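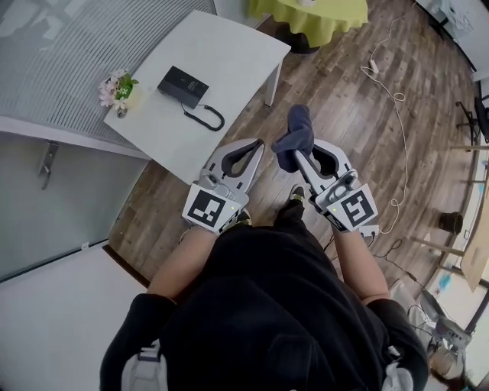

Dark cloth in the right gripper, left one open.

2019-03-18

Mortgage rate sheets, Endham branch data. Loaded the Greter file again, 295 loans. In 4 of them the fixed period is given in months and the rest in years, so the renewal dates came out wrong. Corrected by hand -- must ask Greter for one format before November.

Trustar still rounds the monthly payment up to the next pound. Prosser does not. I left both as they are and put a note in column 3.

To do: check the early repayment fees.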